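Kurnano Hand-Held Gripper, Club Set

Home > Classroom and club > Grippers and hand tools > Kurnano club set

Product code: KN-630
Sold by: Plondden Education Supplies
Page last updated: January 25, 2026

The Kurnano is a gripper you hold and work yourself. A learner picks things up with it, puts them down again, and the recording of the movement is used afterwards to teach a robot arm the same job. We sell it to schools, colleges and evening clubs that want to run a robot learning project without buying an arm for every table.

The club set is the version we suggest for groups. It has the same gripper as the single pack, with a charger for several units, spare fingers, printed markers and a course folder written by Rocío Rivas. The folder takes a group from picking up a sponge to a small competition at the end of term.

What is in the set

6 hand-held grippers
6 pairs of fingers, fitted
6 pairs of spare fingers, bagged
1 charging tray with mains lead
1 sheet set of square black-and-white markers
1 course folder, ring bound, 19 sessions
1 set of hex keys
1 carry case with cut foam

The robot arm is not included. If your club has an arm already, check the fitting list further down before you order.

Using it with a group

Put learners in pairs. One works the gripper and the other looks after the recording, sets the objects back in their places and calls the start of each go. They swap after every ten goes. The folder has a log sheet for this, which can be photocopied.

The grippers do not need a special room. A workshop, a lab or a hall with decent overhead lighting is fine. Learners can stand, and most prefer to, as the wrist moves more freely. Bags and coats should be off the floor before anyone starts moving about, and any leads should be run where people will not catch their feet.

Clubs tend to have several things going on in the same room, with people standing close together and kit on the shelves behind them. The course was written for that sort of evening, and none of the sessions asks for silence or for the rest of the club to stop what they are doing.
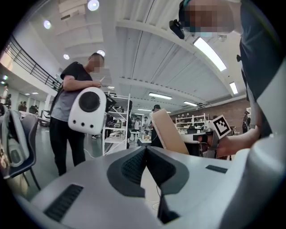
We bought the set in December for a Thursday group and the first three sessions went well, but the swap after ten goes is too short for beginners. They have only just got the feel of the trigger when they have to hand it over. We let ours have twenty and the recordings were much cleaner. The log sheet only has space for ten on a side, so we ended up ruling our own. Please could the next printing have a longer one?
Antoniuk

Reply from Plondden: Thank you. The longer log sheet is now in the download pack and will go into the next printing of the folder. The swap after ten is still our advice for under-fourteens, who get tired wrists. Older groups can go to twenty.

The course folder

Each session is planned for one club meeting and has a page for the leader and a page for the learners. The early ones are about handling: how wide to open the fingers, how to come down on an object square, how to let go without dragging it. Learners record from the second session onwards.

Sessions 1 to 4: picking up, putting down, first recordings
Sessions 5 to 9: sorting into trays, stacking, simple tools
Sessions 10 to 13: looking through recordings and throwing out the poor ones
Sessions 14 to 17: training and trying the result on an arm
Sessions 18 and 19: the Tunar Challenge

Sessions 10 to 13 are the ones leaders ask us about. There is a lot of sitting and watching, and younger learners can lose interest. The folder suggests letting each pair judge another pair's recordings against a short list of faults. The list is printed on card at the back.

The Tunar Challenge

This is the end-of-term competition. Each team has 30 goes to record a task of its own choosing, then the arm gets five tries at it. Points are given for the tries that succeed and for a short talk in which the team explains what went wrong with the others. Teams may not record extra goes after the 30, and a go that is dropped or abandoned still counts.

Clubs can run it on their own or against another club. If you are playing another club, agree the object list beforehand and use the same markers on both sides. We post score cards free of charge with any club set.
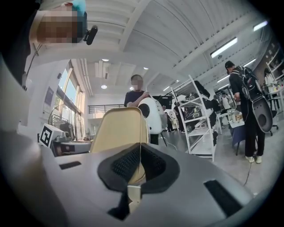

Tasks that have worked well in the Challenge are putting lids on tubs, hanging a mug on a hook and clearing a tray of mixed parts. Folding cloth is popular with teams and very hard to get right in 30 goes, so leaders may want to steer first-time groups away from it. Pouring water is not allowed under the rules. Dried rice or lentils can be used in its place.

Fitting list

The recordings are saved in an open format and can be used with most small arms. Finger mounts are available for the following:

Kurnano bench arm: mount supplied with the arm
Other arms with a round flange: adaptor plate, sold separately
Home-made arms: drawing in the download pack, for clubs with a 3D printer

If your arm is not covered, send us the make and a photograph of the wrist and we will tell you whether the plate fits.

Care and spares

Wipe the fingers with a damp cloth after each meeting. Do not use solvent cleaner on them, as it makes the surface go shiny and they lose their grip. Check the finger screws every few weeks and nip them up with the smaller hex key. The markers should be kept flat and replaced when the corners start to lift. A creased marker will spoil a recording even when it looks all right to the eye.

Spare fingers, pair: in stock
Marker sheet set: in stock
Charging tray: in stock
Trigger spring: to order
Carry case foam: to order

Ordering

Schools and colleges can order on account with a purchase order number. Clubs without an account pay by card or bank transfer. The price of the set is £630 excluding VAT, with delivery to mainland addresses included. Orders are packed on weekdays only.

Sets may be returned within 30 days if the bags of spare fingers have not been opened. Write the order number on the outside of the box and keep the proof of posting.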